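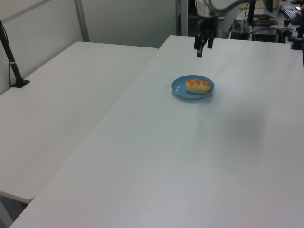
Immersion heater cutting in with a heat pump cylinder

Posted 26th August by Drestcombe

We have a 10 kW heat pump feeding a Famer cylinder. Since June the immersion has run most afternoons, although the water timer is set for nights only. The meter shows 1,288 kWh on that circuit. Is the stat faulty?

Agyeman

Check the weekly hygiene cycle first. On many controllers it defaults to daily after a power cut. Look in the installer menu under hot water – not the timer screen.
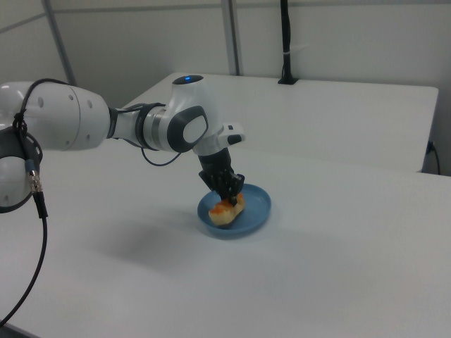
If that is set correctly, isolate the supply and have the immersion stat tested. It should open at its set point. Also check that the cylinder sensor is fully home in its pocket, as a loose one reads low and calls for backup heat.

Plunmont

Had the same, turned the immersion off at the wall. Fine for 4 years.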